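Last updated: Sunday, January 28, 2018

4. Fitting and loading the Fatetti under-bed drawer

By now you should have a drawer with four sides, a bottom, and a handle that faces out. If the handle faces in, go back to Section 3. We'll wait.

4.1 Check the gap

1. Measure from the floor to the lowest part of the bed. The lowest part is usually the middle rail, and it is usually the one people forget.
2. You need a clear 190 mm. A rug counts against you.
3. If you come up short, fit the Ulard risers (sold separately, as these things are). Do all the legs. A bed on two risers is a slide.

CAUTION: Lift the bed with another adult. Children will offer to help by getting on it.

4.2 Fit the casters

1. Turn the drawer upside down on something soft.
2. Push a caster into each corner socket until it clicks. The two with brakes go at the front, under the handle.
3. Turn the drawer over and roll it back and forth. A faint rumble is fine. A squeal means a caster isn't all the way in.

NOTE: There are 6 casters in the bag. Four go in the corners and two are spares. Put the spares somewhere sensible and write down where, or call us in June and buy two more.

4.3 Set the dividers

1. Slide the long divider into the center slot first. It goes in with the notches up.
2. Drop the short dividers over the notches. If they rock, the long one is upside down.
3. Leave at least one wide bay for sweaters - a divider can always be added later, usually after an argument.

The Procházka lid fits over the dividers only when they are pressed fully home. Please don't stand on it to persuade it.

4.4 Load the drawer

1. Empty the old drawer or bag onto the bed. All of it, including whatever is in the corners.
2. Pull out anything that isn't clothing. Small toys go in the Korkus tray, which clips to the left side.
3. Fold clothes to the height of the bay and stand them on edge, so you can see everything without digging.
4. Anything outgrown goes in a separate bag, and the bag leaves the room the same day. Bags that stay get unpacked by their former owners.
5. Keep the load under 44 pounds. Past that, the drawer still opens, but it takes some of the floor finish with it.

CAUTION: Take out loose batteries before storing toys. Never store a child, however much the child likes the idea.

4.5 If the drawer sticks

1. Release both brakes. This fixes most of it.
2. Look for a sock behind the rear caster.
3. If neither helps, write to Lumturie Berisha at customer support and quote part number 563. She will ask you about the brakes, so see step 1.
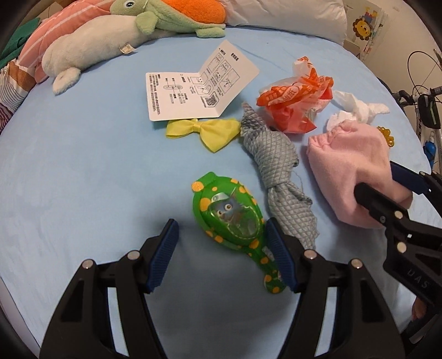 Once the drawer rolls freely, set both brakes and go on to Section 5, Cleaning.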